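Setting Up and Maintaining a Simulated Pick-and-Place Cell
Student project report, Dremine group, autumn term

1. Background

Our group took over the Dremine cell from the students of the year before. It is a simulated cell with one Franka Emika arm, a parallel-jaw gripper and a camera close to the flange. The project files were complete, but almost no notes came with them. In the first weeks we could start the cell, but we could not trust it. Sometimes the gripper closed beside the object, and sometimes the arm stopped already before the descent with a joint limit message.

The task of this report is to describe how we brought the cell back to a good state, and how the next group should look after it. We do not discuss the training of grasp policies. This is covered in the Horex report of the other group.

2. Layout of the cell

The arm stands on its own pedestal at the end of a long wooden table. The pedestal and the table are separate bodies in the model, and this was the origin of our first problem. When somebody moves the table, the pedestal stays where it is, and all the saved positions are wrong by the same distance. We now keep one parent frame, and both bodies are attached to it.

On the table we use household models from the Awan object set. The fish model is our standard test object, because it is flat, it has a forked tail, and its body gets narrow toward one end. A gripper which is a little wrong in its angle will show it quickly on such a shape. 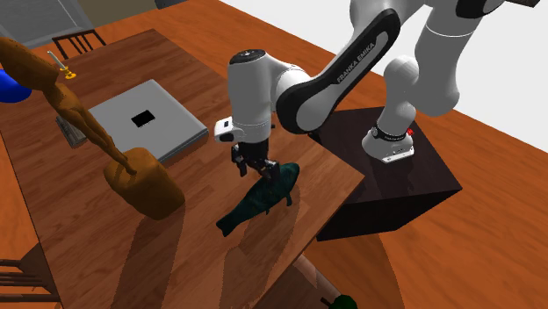 The start position for every test is with the fingers pointing down and open. From there the arm goes down in a straight line. We do not allow the planner to choose a free path in this last part, because in November it chose one that went through the statue.

3. Calibration of the wrist camera

The transform between the camera and the gripper was written by hand in the old files. We found 2 mistakes in it: the rotation around the vertical axis had the wrong sign, and the offset was given from the flange and not from the point between the fingers. After the correction we recorded 134 test approaches and looked at the wrist view of each one. In 41 of them the object was still not centered between the fingers. Almost all of these came from one saved joint position which we had forgotten to record again.

For the check by eye, both fingers must be visible in the wrist view and the end of the object must come into the space between them. If one finger is much nearer to the object than the other, the offset should be controlled first, before any change in the planner.

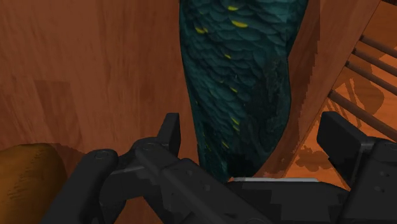

The resolution of this view is low, and the edges of the textures look rough. We tried a higher setting, but then the simulation became too slow for our computers, so we returned to the old value.

4. Regular care

We wrote a short routine and we do it every Friday before the long runs.

Load the cell and compare the pedestal position with the value in the Trenano file.
Open and close the gripper fully, and check that both fingers reach their end position.
Move the arm to each saved position at low speed.
Do one approach to the fish and save the wrist view.
Write the result in the log, also when everything is good.

The routine takes less than half an hour. The friction values of the fingers should not be changed during it. We did this once, and after that we could not compare the new results with the old ones.

5. Open points

The contact between the fingers and very thin parts, for example the tail, is still not stable. The collision shape of the fish is simpler than its visible shape, and we think this is the reason, but we had no time to test it. The emergency stop of the simulation also does not reset the gripper command. Until this is repaired, the gripper must be opened by hand after every stop.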